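Domar Makers Help > Home builds > Grippers and end effectors

Gripper fingers keep catching the dish rack prongs

Posted by Chaiwat Phetsri

Building an arm for the kitchen counter at home, unloads the dish rack, thats the whole job. Two fingers, closing from the sides, textured pad up in the palm. Bowls ok. Plates ok-ish. Cups are killing me.

Worst one is the kids cup, gray plastic, lies on its side between the prongs. Fingers have to go down either side of it and there's almost no room. Half the time a fingertip lands on a prong and the arm faults. When it does get a grip the cup wants to roll on the way up – handle swings round and hooks something.

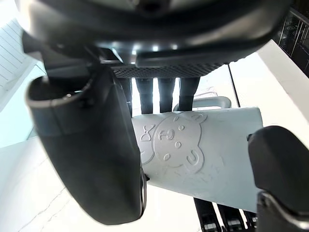

Servo is a Hemmin, current limit at 700 mA. Tried higher, it just squeezed the cup out sideways. Fingers are printed, rubber skin over the top, pretty fat at the tip. Approach is straight down, I haven't tried tilting the wrist yet. Camera is on the wrist and the white counter blows out when the sun is on it so I don't trust edges much.

Do I reprint thinner fingers or is this a path problem? Don't want to change the rack, my wife likes the rack.

Surachet Chaiyaporn

Both, but do the path first, it's free.

Straight down is bad for anything lying at an angle. Turn the wrist so the fingers close square across the cup, not across the rack. Then come in open only as wide as you need. I had mine opening full every time and hitting prongs I didn't even need to be near. Took 10 mm off the opening and most of the faults went away.

For rolling: bring the palm down till the pad just touches, then close. Three contacts instead of two. Lift slow for the first bit, straight up till you're clear of the prongs, then rotate. Not before!

Fingers – yes they're fat. Taper the last 2 cm, keep the rubber thin there. And check for screw heads sticking out on the inside face, mine used to snag on handles. Countersink them.

Exposure: lock it. Auto will chase the counter all day.

sorkcombe_dan

just put the cup upside down on a towel

horkow77

Had the same thing on my build in January. Soft tips fixed it for me, cast silicone, bends when it hits a prong and slides off. You lose some grip on heavy mugs tho. Second the locked exposure. Also log your faults with the wrist angle, I could see right away that mine were nearly all at one end of the rack, base wasn't bolted level.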